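skurup
Results for the Clunder table-clearing policy. 607 demonstrations, 70 trials.

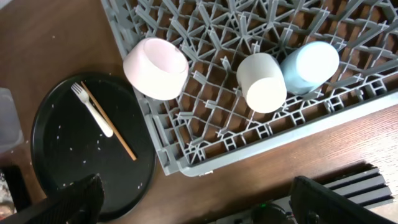
Wrist view: cups in the rack, fork and chopstick on the tray.

tindo8
Does the head camera help? I'd drop it.

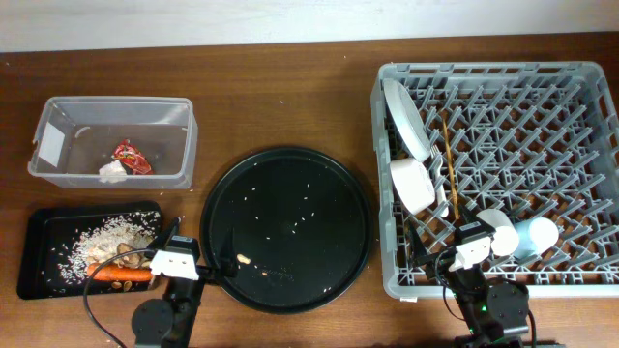

Head view, both arms.

skurup
Keep it — success falls by eight points without it.

ghasemi_s
On 70 trials that is noise. Loose rice is the harder case.

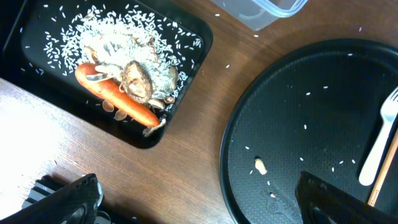
Wrist view: rice, carrot and mushroom on the rectangular tray.

tindo8
Agreed on noise. Run 500.

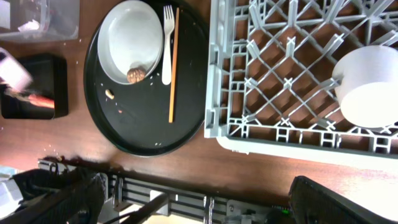 Last edited by skurup, August, 16:20
Wrist view, bowl on the round tray. Will rerun with both settings.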